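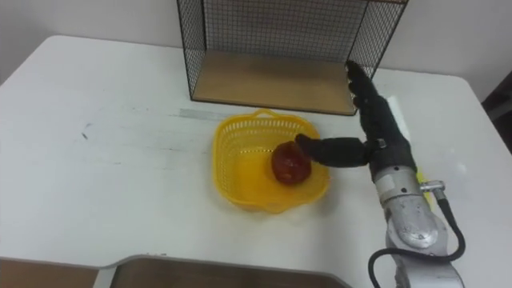
Open Day at the Nenddale Paper Mill
Sep 6, 2020

I've been meaning to visit Nenddale since April, when my cousin came home with a bag of handmade envelopes and wouldn't tell me what she paid for them. So when the mill opened its doors I drove the 13 miles over (windows down, terrible radio) and got there just as the first tour was leaving. Perfect timing for once!

Our guide was Kanini Nzioka, who has the kind of voice you can hear over a machine, and she needed it. The beater room is LOUD. They feed in old cotton sheets and offcuts, and what comes out looks a lot like cold oatmeal. Somebody's little boy asked if you could eat it and she told him he'd be the first to try.

Then came the vat room, my favorite part. You dip a mold into the pulp, lift it level, give it a shake, and hope. My first sheet had a hole in it big enough for my thumb. The second was better – lumpy on one side, but I'm keeping it. On a good day they make around 300 sheets by hand, and my shoulders hurt just thinking about that.

The drying loft is up a steep set of stairs, so wear real shoes. It smells wonderful up there, like laundry and old books. I could have stayed an hour, but the next group was already coming up behind us.

Downstairs in the shop I bought a pad of the heavy cream stock they call Seltberg, and a pack of blue envelopes I didn't need. Lunch was a cheese roll from the van in the yard – fine, a bit dry, good pickles. Parking is free if you use the lower field, and the gate on that side closes at four.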